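Suturing Practice at the Irkside Skills Room

The head of the suturing course at Irkside describes the tissue pad as the most honest teacher in the room. "Trainees look at the needle," the course head said. "We ask them to look at the thread."

Each trainee places 800 stitches before assessment – 5 sessions, with 2 instruments in use throughout. The pads are supplied by Daster. "A knot should sit snugly and the tails should be short," the course head said. "Slack thread is the fault we correct most often."

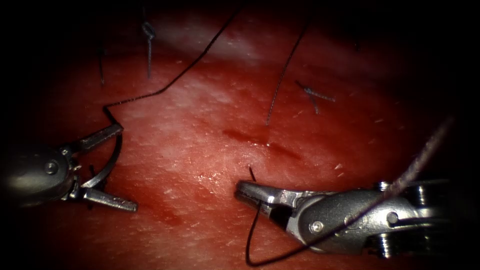
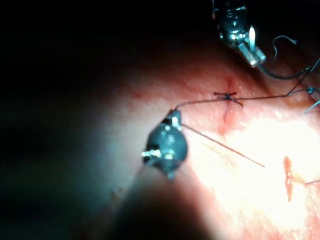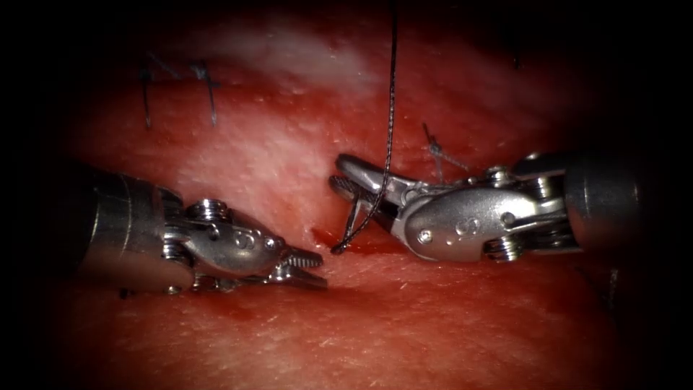 Suturing on tissue with two instruments.

Plans for April

The course will extend to Saltanside in April.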